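Frequently Asked Questions
Cheetham Evening Sky Group

Welcome! If you have found your way to this page, you are probably thinking of coming along to one of our open evenings, or you have been to one already and went home with more questions than you brought (which happens to most of us, every time). I have tried to answer the things people ask me most often, and I have let myself wander a bit, so please feel free to skip down to whatever you need. Last updated 10/12/2019.

Do I need a telescope to come?

Oh goodness, no. Plenty of our regulars have never owned one, and a few of them sold theirs years ago and have been much happier since. The group keeps two telescopes that anybody may use on an open evening, and there is always a member close by who will help you find the eyepiece in the dark and show you how to bring things into focus. If you do have one of your own, and particularly if it has been sitting in its box since a birthday, bring it! We love helping people get an unused telescope working, and it is usually a matter of lining up the little finder scope with the big one, which takes ten minutes in daylight and an awfully long time at night.

I wanted to buy one. What should I get?

Come and look through ours first, please. I say this to everybody, and about half of them buy one anyway on the way home. If you really can't wait, a decent pair of binoculars will show you the moons of Jupiter, the Pleiades, and more of the Milky Way than you could get through in a winter. Binoculars are easy to carry and easy to share, and if you decide the hobby isn't for you, they are still good for birds.

When you do get as far as a telescope, pay no attention to the magnification printed on the box. What matters is the width of the main lens or mirror, which decides how much light comes in, and next to that a mount that doesn't wobble. A wobbly mount has put more people off astronomy than clouds have.

Why don't galaxies look like they do in the photographs?

This is the question I hear most, often in a slightly sad voice, right at the eyepiece. The photographs you have seen were made by leaving the camera open for minutes or hours and adding the light up. Your eye can't do that. It also gives up on color when the light is very faint, so the Andromeda galaxy comes through as a soft gray smudge with a brighter middle. I still find it wonderful, and I think you will too once you remember that the light in that smudge set out well over two million years ago, long before there was anybody here to look at it.

If you would like to see color, ask for a double star. Albireo is a lovely one, gold and blue side by side, and it gets a little gasp out of almost everybody.

Why does space bend, and what does that even mean?

Well, now you've asked! The short version is that anything with mass changes the shape of the space and time around it, and other things moving nearby follow that shape. We call the result gravity. You have probably met the picture of a bowling ball on a stretched sheet, with marbles rolling around it. It is a useful picture up to a point, and I use it myself with the school groups. It does fall short in two ways. A sheet is flat and space isn't, and the marbles only roll because the real gravity of the real Earth is pulling them down, so we are using gravity to explain gravity, which somebody's nine-year-old will always point out.

If you want to try it at home anyway, any springy surface will do. Put something heavy in the middle, roll something light past it, and try different speeds. Slow marbles fall in, quick ones only bend a little on the way by, and now and then you get one that goes around a few times before it gives up.
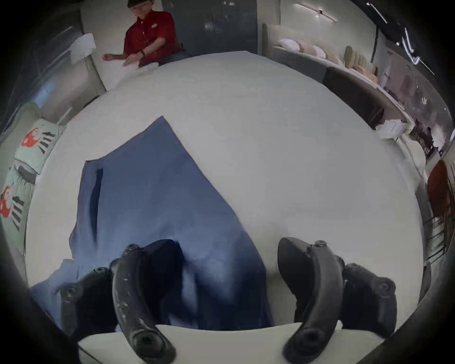

White mattress, blue sheet

The marble gives up on account of rubbing against the cloth. A planet has next to nothing to rub against, so it keeps going around for billions of years.

Is it true that a black hole will suck everything in?

No, and you can sleep easily on that one. From far away, a black hole pulls exactly as hard as any other object with the same mass. If the Sun were somehow swapped for a black hole of equal mass, the Earth would carry on in the same orbit, although it would get terribly cold and dark and we would have to cancel the picnic. It's only when you get very close that things become strange.

What is a supernova, and has anybody ever seen one without a telescope?

A supernova is the explosion of a star, and yes, people have, though you need to be lucky in when you are born. There was a famous one in 1054 that was bright enough to be seen in daytime, and what is left of it is the Crab Nebula, which we can show you on a good winter night. People sometimes mix that up with the bright visitor of 1066, the one stitched into the Bayeux Tapestry. That was Halley's Comet, quite a different sort of thing, and it will be back in 2061. I have told my granddaughter she must look at it for me.

Did the Big Bang happen in one particular place?

It's a very natural thing to picture, a sort of firework going off in an empty room. As far as anybody can tell, though, it happened everywhere at once. All the places we can see today used to be very close together, and the space between them has been stretching ever since. So there isn't a middle to point at, and wherever you stand, the distant galaxies seem to be moving away from you. If that makes your head hurt a little, you are in very good company, and we put the kettle on at nine.

What was there before it?

We don't know! There are a good many ideas about, some by careful people and some by people who write to me in capital letters, and I am always glad to hear them over coffee. The thing I would gently ask of any idea is what we might look for in the sky that would show it to be wrong. Bradley Bickerstaff runs our discussion night and has far more patience for this than I do, so do bring your theory to him. Discussion night runs all year apart from June, when it never gets dark early enough to have something to look at afterward.

What does it cost?

Open evenings are free. If you come regularly we ask for 19 dollars a year, which goes toward the hall and the upkeep of the telescopes. Children come in free with a grown-up.

What should I wear?

More than you think. You will be standing still for a long time, and standing still outdoors at night is much colder than walking the dog. Two pairs of socks, a hat, and gloves you can turn a small knob in. If you bring a flashlight, please cover the end with red plastic or red cellophane. It takes your eyes a good twenty minutes to get used to the dark, and one white light puts everybody back at the beginning.

What happens if it's cloudy?

We meet anyway. There is usually a talk, and on the nights when the speaker can't get there we pass around the meteorites, which people like better than the talks, if I'm truthful. The hall seats almost 100, so there is always room. We don't send out a cancellation notice unless the roads are bad.

Can you visit our school or scout troop?

We would love to. We have 4 members who do visits, and we can bring a telescope for looking at the Sun safely in the daytime. Please never point an ordinary telescope or binoculars at the Sun, even for a second, and please make sure the children have heard that too. Give us a few weeks' notice if you can, and let us know the ages so we can bring the right talk.

I have a question that isn't here.

Then catch one of us at the next open evening, or leave a note in the box by the hall door with your name and a phone number on it. I read them all. It may take me a week or so to answer, longer if the sky has been clear.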